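Print this page | E-mail to a friend

Filed under: Workplace Studies, Furniture and Interiors

4.2 Work surfaces

Shared tables at the Lutura site were the second item in the survey. Staff were asked how often a table was clear when they came to it, and how long they spent moving other people's things before starting. Of the 60 people who answered, 30 said they cleared a space at least once a day. Most put the items on the nearest chair or shelf – seldom back where they belonged.

White tops were preferred to dark ones at both Lutura and Entili. Small parts and cables were said to be easier to find on them, and marks were wiped off sooner. Clearing took up to 7 minutes at the end of a shift.

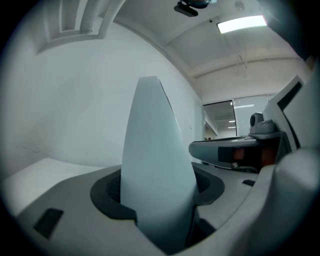
Figure 6. White tabletop with equipment and thin dark cables.

One respondent wrote that a pale table only helps if there is somewhere else to put things, and that two more shelves would do more than any new top. Similar remarks came from Entili, where storage is shared between rooms (see 4.3).

We use cookies to remember your settings. Accept | Manage cookies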